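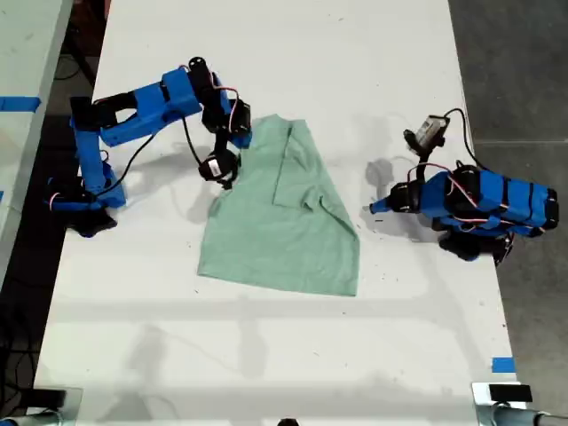

Laundry & Closets > Folding T-shirts without losing your mind

mintdrawer
OK, I am finally a folding convert! I wore shirts straight out of the basket for years, and over the weekend I did every T-shirt in the house – 100 of them, I counted because I wanted to know how bad it was. Sleeves in first, then the sides, then up from the hem in thirds. They stand up in the drawer like files and I can see every single one. Who else does it this way?

pegsandpins
Me! Sleeves in first, always. If you leave them for last you get a fat lump at the shoulder and the whole row leans. I do mine on the kitchen counter because the bed is too soft to get a decent crease.

Rollo519
Going to disagree. Rolling beats folding for tees. I get way more into a drawer and it takes half the time. Thirds are for people who like folding.

mintdrawer
I do like folding, guilty! But my rolled ones came undone whenever I dug around for something. How do you stop that?

Rollo519
Roll tighter, and fold the hem up 2 inches inside out before you start. Tuck the roll into that pocket at the end. You can throw it across the room.

quiltlady_oh
Both work. Cheap thin cotton I roll, heavier shirts I fold. My Dönmez tees are thick enough that a roll comes out like a burrito. The thin Dotis ones won't stand on edge no matter what I do, so I lay those flat in a stack.

pegsandpins
Ha, same with my Dotis ones. Try folding them in half one more time at the end – shorter but they stay up.

mintdrawer
Just tried that on a gray one and it's standing!! Thank you. Does anybody smooth as they go? I run my palm from the collar down before each fold and it looks so much nicer, I had no idea.

quiltlady_oh
Yes, and give it a good snap when it comes out of the dryer. Five seconds a shirt. I gave up ironing tees last October and don't miss it.

Rollo519
Still rolling. But I'll do one drawer your way this week and report back.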